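Wardale toy library opens its new sorting room in November
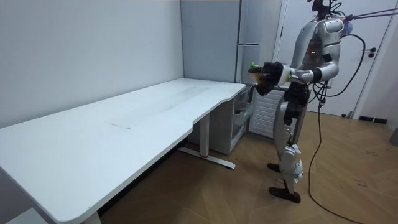

Families in Wardale will soon have a much bigger choice of toys to borrow. The Piątek Toy Library is opening a second room, with a wooden floor and a long white desk where returned toys are checked before they go out again.

The library started with 77 toys and now lends 947, from play food to floor puzzles and dressing-up clothes. Until this year every one of them was sorted on a landing!

"We've wanted a proper desk for ages," said Dorota Urbańczyk, who runs the library. "Play food is our most borrowed set by a mile, and it comes back with bits missing or mixed up with somebody's farm animals. Now we can spread a whole set out and see what's there."

Membership is open to any household in Wardale with a child under eight. Members can borrow up to 4 toys at a time, and 120 families have signed up so far.

Hubert Żak will be giving short tours on the opening morning from 10am, and children are very welcome to come along and choose something to take home.

Toys in good condition can be handed in at the front door during opening hours. Please pack sets together in one bag, with any instructions.

Press contact: Wanda Cieślak, Piątek Toy Library, Wardale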